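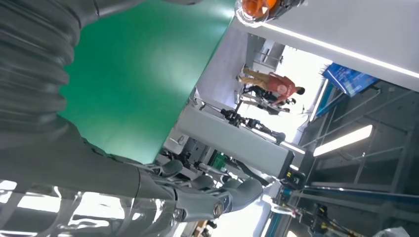

Budgeting for a second arm with a hand: spares first or service plan first?

benchrat_lou
Thursday, February 2, 2023
Hi all, long-time reader and finally posting! We're a small shop that does pick-and-pack fixtures, and I've been asked to put together next year's equipment plan. The arm itself I can price in my sleep. What worries me is everything hanging off it: finger pads, covers, cables, the rack, the rails. Stirkell quoted us $559 a year for their basic service plan, and a spare set of fingertip pads from Clostach is $127. Do you buy both up front, or wait and see what wears out?

marigold_cnc
Welcome, Lou! Pads first, every time. We ran our first hand with no spares on the shelf and then sat for 20 days waiting on a box the size of a sandwich (I still get teased for that one). Get 2 sets and put the plan off until August if money is tight.

old_dovetail
I'm going to disagree with my friend marigold, kindly. Pads are cheap and anyone can swap them. The knuckle joints are where we got into trouble, and that's the sort of job I'd want a trained tech doing. Read the Stirkell quote closely, though, and ask whether travel is included. Ours wasn't.

marigold_cnc
Fair enough on the knuckles, but a plan that leaves out travel isn't much of a plan! I'd sooner put that money in a jar.

tess_at_kumodport
We went through this at Kumodport last year, and the line I wish I'd had was one for covers. If your arm has the ribbed bellows kind, get a price on a replacement before you sign anything, and ask how long it takes to ship. Also leave room for cable ties and brackets, which sounds silly until you add up the receipts.

benchrat_lou
You're all so kind, thank you. Covers weren't on my sheet at all, so they are now. I'll call Stirkell about travel and post what they tell me.

old_dovetail
Please do. And get it in writing, Lou.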